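Ticket: False starts recorded on lanes 2 and 40 m split missing
Product: Fledari timing console, Clalter start sensors
Site: Allitz indoor track
Status: Open, waiting on parts

Reported in July. During sprint heats the console logged a false start on lane 2 with no runner moving. The 40 m split also dropped out in two heats. Finish times were fine and matched the hand times.

Checked first: console firmware, battery level, start gun input. All normal. Restarted the console - no change.
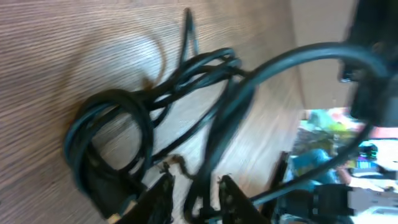
Swapped the lane 2 sensor with the one from lane 5. The false start stayed on lane 2, so the sensor is good. Ran 23 test starts with the blocks empty and got nearly the same fault rate as in the heats.

Next step is the wiring between the blocks and the console. Each lead has to be tested alone, with the others unplugged. Black and dark gray cables in a tangle are slow to trace by eye, so put a numbered tag on both ends before testing.

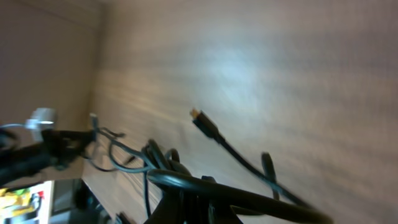
The split dropout looks like a separate fault. The receiver at 40 m loses its link when the console switches heats. Setting the link to manual held it through the last session. Dark cables on a pale wood surface are easy enough to see, so lay the receiver leads out on one like that when checking for nicks.

Replacement lane 2 lead ordered from Delić. Leave lane 2 out of use until it is fitted.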